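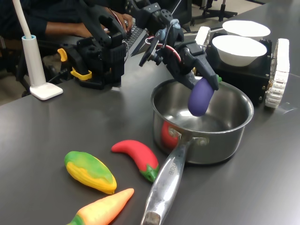 Tips for showing a bench arm how to put things in a pan

Most of the trouble with taught kitchen tasks starts before the arm moves. The notes on this page cover pick-and-place into a saucepan, either by guiding the arm with your hands or by driving it from a second controller. They apply to any small arm with a two-sided gripper and a wrist camera.

Setting out the bench

Clamp the arm before anything else and leave the clamp alone until the whole set is recorded. A base that creeps by a few millimetres between sessions will spoil the earlier recordings as well as the later ones.

Use a matt surface in a dark, plain colour. Polished pans pick up the colour of whatever stands near them, and a red or yellow patch on the side of a pan can be mistaken for an object. Keep bright items in the places they will occupy during normal use, so that the reflections at least stay consistent.

Turn the pan handle away from the arm. If the handle has to change position between runs, change it often and by large amounts. Two or three favourite positions will be learned as if they were the only ones.

A desk lamp with a fixed neck is better than daylight. Draw the blind, switch the lamp on and mark the position of its base with tape.

Choosing what to pick up

Toy vegetables are good practice pieces. They keep their shape and weight, they do not leak, and they can be wiped with a damp cloth. Choose pieces that differ in outline as well as colour. A round aubergine, a thin chilli and a ridged corn cob need three different grips, and the carrot will roll if the table is not level.

Grip long or heavy-bottomed pieces near the stem end and let the body hang. The piece then goes into the pan first and the fingers stay above the rim. Gripping round the middle gives a firmer hold but brings the fingers down against the side of the pan.

Guiding by hand

Hold the arm behind the wrist, never by the fingers. Support the elbow with the other hand. Move at about half the speed you would use to do the job yourself, and keep that speed through the whole path.

Keep your hands out of the wrist camera's view. If this cannot be managed, record the joint positions by hand first and play them back with the camera running.

Check the cables at the joints every few runs. They should have slack at full reach and should not rub on the pan.

Driving by remote control

Sit where you can see the pan and the table between the pieces and the arm. Working only from the camera picture is slower at first but gives cleaner results, as you will not act on anything the arm cannot see for itself.

Pause above the pan before letting go. A short, steady stop gives the recording a clear point at which the release begins. Open the fingers fully, then lift straight up. Opening while still travelling sideways tends to throw light pieces against the rim.

Do not correct a bad grip in mid-air. Put the piece down, back off and pick it up again. A few of these recoveries are worth keeping – label them separately.

How many runs

For one piece and one pan, some 65 good runs are enough for a first trial. The Grallow bench set, recorded with the Fatance controller, used 96 for each of six pieces, or 576 in all. The extra runs went mainly on pan position. Adding more runs with the pan in the same spot made little difference.

Stop after an hour. Tired operators cut corners on the approach, and the arm will copy them.

Afterwards

Watch every run once at double speed and delete any with a dropped piece, a knocked pan or a long hesitation. Store the spare bowls in the same place each time. Wipe the gripper pads with a dry cloth, and use the Nunddale pads if the originals have gone shiny – they are softer and need replacing sooner.

Page last checked Wed 27 May. The section on worn pads will be extended in July.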